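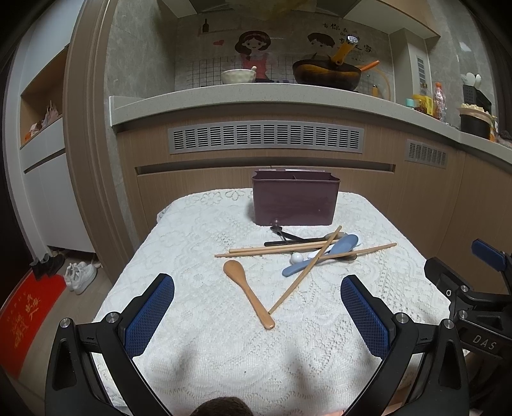

By Ruxandra Mihăilă
Food Studies, second-year project report

Does warming change the taste of set honey?

Background

Set honey is often sold with the advice to stand the jar in warm water if it becomes too hard to spread. My aunt has always done this and says the flavour is the same afterwards. I wanted to find out whether people who eat honey often could tell a warmed sample from one that had been left alone.

The honey came from Birkett, a small producer at Sikitdale with hives on the edge of the moor. It is mostly clover with some heather, pale when set and a good deal darker once it has melted. I bought all the jars on one visit in June so that they would be from the same batch.

Method

I used 12 jars. Half were kept in a cupboard and half were placed in a pan of warm water until the honey ran freely. The warmed jars were then left with their lids on until they had cooled to room temperature. I did not let the water boil.

A set honey and a runny honey look different, so a taster could guess which was which before trying them. To get round this I stirred each sample into plain porridge made with water. Each bowl had 200 g of porridge and one level tablespoon of honey, and I let it cool before serving.

The tasters were 17 students and staff from the Zutholm building. Each person had three small pots, two the same and one different, and was asked to pick the odd one out. They rinsed their mouths with water between pots. Tasting took place on a Friday, starting at 10.30, before most people had eaten lunch.

I recorded the answers on paper and typed them into Hidivo, the survey program we use on the course, the same afternoon.

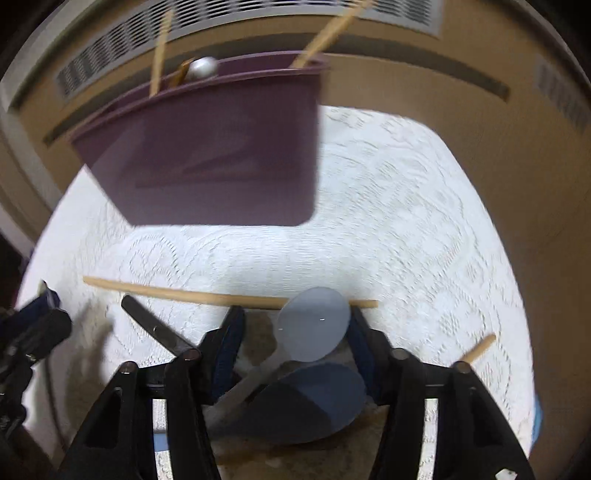

Results

Six people chose the correct pot. With three pots to choose from, five or six correct answers would be expected from guessing alone, so this result does not show that the tasters could tell the difference.

The comments were more mixed than the scores. Several people wrote that one pot was "sweeter", but they did not agree on which. Two of those who chose correctly said the warmed honey had less of a flowery smell. One taster disliked porridge and left most of it.

Problems

The porridge hid the colour of the honey but probably hid some of the flavour too. Plain yoghurt might be better, though it is sour. I also had no proper thermometer for the first two jars and judged the water by hand, so they may have been warmer than the rest.

The group was small. My tutor suggested at least 30 tasters, and I did not reach that number because the date clashed with a field trip.

What I would do next

I would repeat the test with honey on its own, served under a coloured lamp so that the samples look alike. I would also warm some jars more than once, as people do at home when a jar lasts all winter, and compare those with jars warmed a single time.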